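Search this site Search Go

Posted in: Robots & Automation / Safety Walkdowns / Comments Open

PRE-RESTART CHECKLIST, WITH REMARKS
Unit: Bandotard (two arms, two legs, one open fault report)
Site: Vachon demo floor
Inspector: Gordon Cormier
Second signature: Brayden Beaulieu
Date: 19 Mar 2022

Reason for inspection: uncommanded left arm lift during a dispensing demo. The arm was told to hold. It went up and stayed up, leaning on the machine, until Brayden hit the stop. No injuries. One paper cup was lost, and I am told it was full.

Marks used: OK, FIX (before restart), WATCH (restart allowed, look again in January), N/A.

1. STOPPING

1.1 Wireless stop button, fresh batteries. FIX
Batteries were replaced during the inspection. The old ones worked if you pressed hard and believed. Write the change on the tape on the back of the button, as the tape itself requests.

1.2 Wired stop button within reach of the operator. FIX
It was within reach of a chair. The operator was not in the chair. Move the button to where the operator stands.

1.3 Stop removes power from both arms. OK
Tested six times, three per arm.

1.4 Legs stay locked after a stop. WATCH
They lock. The left one thinks it over first. Jodum's manual allows 400 milliseconds and we measured 78, so my opinion of the pause is not a finding.

2. ARMS AND HANDS

2.1 Fabric covers seated, no pinching at the wrist. OK
Pulled each one back and put it back on. Getting it back on takes longer than the rest of this section.

2.2 Wrist fasteners tight and marked with paint pen. FIX
Tight, yes. Marked, no. Without the paint line the next inspector has to put a wrench on every one of them, and the next inspector is me.

2.3 Finger joints move freely by hand, power off. OK

2.4 Fingertip pads not torn or peeling. OK

2.5 Arm holds position when the command link drops. FIX
This is the fault. When the link to the control laptop dropped, the left arm did not hold. It went back to the last saved pose, and the last saved pose was "reach for the nozzle." Brayden had saved it that morning so he would not have to teach it again. The robot was very grateful and used it at the first opportunity.
Action: the default on link loss is now hold. Saved poses need a confirm from a person. Zirnotwood, who wrote the controller, agree that this should have been the default and have sent us a setting to change, along with a link to the page where they say so.

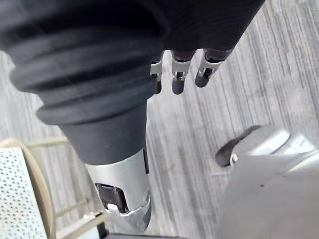
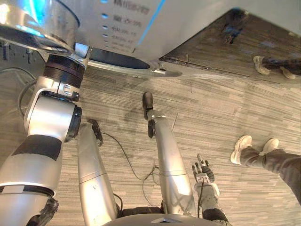

3. FLOOR

3.1 Cables routed behind the robot or under cable covers. FIX
Cable and feet may not share a carpet. We own cable covers. They are in the box marked CABLE COVERS, which has been opened once, by me, to check that it had cable covers in it.

3.2 No slack near either foot. FIX
Same remark. A robot that trips falls in whatever direction it likes, and this one is heavier than it looks in the brochure.

3.3 Keep-out line taped on the floor. FIX
Tape does not stick well to this carpet. Use the weighted posts. If the posts spoil the look of the demo, the look of the demo can come and speak to me.

3.4 Nobody inside the line while the arms are powered. FIX
Everyone I spoke to knew this rule and could recite it. Two of them recited it from inside the line. White sneakers are not safety shoes, however clean. Closed, hard-toed shoes for anyone who has to work near the feet, and one person in there at a time.

3.5 Furniture clear of the full reach of both arms. FIX
Measure with the arm stretched out, by hand, power off. Do not measure from the arm as it happens to be hanging.

4. THE MACHINE IT SERVES

4.1 Dispenser has its own stop. OK
It does, and it is a good one. It is also on the far side, so see 1.2.

4.2 No dents or cracks where the arm made contact. OK
A smear on the metal. It wiped off.

4.3 Dispenser and robot agree on who goes first. WATCH
They have no signal between them. The robot waits a fixed time and hopes. That is acceptable for water. I would not sign it for anything hot.

5. PAPERWORK

5.1 Fault written up within the shift. OK
Brayden's report is clear and complete, and uses the word "enthusiastic" about the arm. I have left it in.

5.2 Pose list reviewed, old poses deleted. FIX
There were poses in there called "test," "test new," and "do not use." Delete all of them, starting with the one somebody used.

RESULT: NOT CLEARED. All FIX items to be closed and signed before the arms are powered. WATCH items carry over.

COMMENTS

Brayden Beaulieu: 1.1, 1.2 and 5.2 are closed. On 2.2, what color paint pen? We have yellow and something that might have been red.

Gordon Cormier: Yellow. Throw the other one away.

Brayden Beaulieu: For 3.4, does the line apply when only the legs are powered?

Gordon Cormier: Yes. I will reword it to say "any part." Thank you, that one was my mistake.

Brayden Beaulieu: Cable covers are down. We're about 2 meters short on the left side.

Gordon Cormier: Then 3.1 stays open. Order more, and leave the left side unplugged until they come.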